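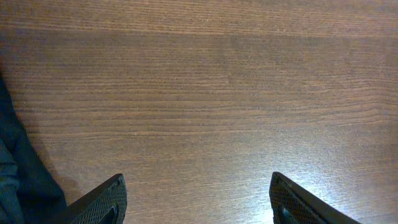
In defence of the long lunch

My father-in-law stops working at one o'clock. He has a small repair shop, he is seventy-odd, and at one he pulls the door half closed and goes to eat. When I first came to live in this country I thought this was laziness, and I said so to my wife in our own kitchen, where I believed it was safe. She told him. He laughed and invited me to eat with him the next day, and I have been thinking about that lunch, on and off, for many years.

I come from a place where we eat quickly. In my first job, in a warehouse office at Ibarra, we had 30 minutes, and the manager, Rutilio Ponce, was proud that he needed only ten. He ate standing. The younger ones copied him, and so did I. When I changed to a bigger company I was already a person who ate with one hand and answered messages with the other, and I was praised for this.

Now I am 48 and I would like to say something against it.

The first argument for the short lunch is always money. A worker who sits for an hour is an hour that someone pays for. I accept this. But I have watched what happens in the offices where lunch has disappeared, and the hour has not gone back to the company. It has been spread over the afternoon in small pieces, as a walk to the machine for biscuits, or a long look at the telephone at four o'clock. A tired person takes the rest he needs, with permission or without it. I would prefer that he takes it with soup.

The second argument is freedom. My colleague Birthe Thygesen, with whom I have had this discussion many times, says that she wants to leave early and collect her children, and that a long lunch is a pleasure for people who have nobody waiting at home. This is a serious objection and I have not found a complete answer. When I was a young father I would have said the same. A rule that forces everyone to sit until three would be cruel to her. I only ask that the other choice should also exist, and in many places it does not. The person who wants to sit down is looked at.

And there is one thing I believe Birthe does not count. At a table people say what they do not say in meetings. For two years I worked beside Doğukan Baysal and knew him as a man who sent correct reports. Then our canteen was closed for repairs in January, and we had to share a table in a bad café across the road, with slow service. In those weeks I learned that his mother was ill, that he had once wanted to be a baker, and that he thought our new schedule was a mistake. He was right about the schedule. We changed it. No meeting had produced this information, though we had many meetings.

I do not want to make lunch into a tool of management. There are already people who sell this idea, with words like "connection", and they will ruin it. If you eat with a colleague in order to improve the team, he will notice, and he will go back to his desk. My father-in-law does not eat for any purpose. He eats because it is one o'clock.

What would I change, if someone asked me? Very little. I would not put meetings between twelve and two. I would give every workplace a proper table, away from the screens, large enough that a person can join without asking. And I would ask the managers to sit down first. When the one who gives the orders eats standing, the others do not dare to take a chair, whatever is written in the rules.

On the day of that first lunch we had lentils, bread and some oranges. A customer knocked at the half-closed door, and my father-in-law called out to him to come in and bring a chair.

Filed under: Opinion / Work and daily life

Get our letter once a month. By signing up you agree to our use of cookies. Accept | Settings

Contact the editors | © Ludance, all rights reserved | Back to top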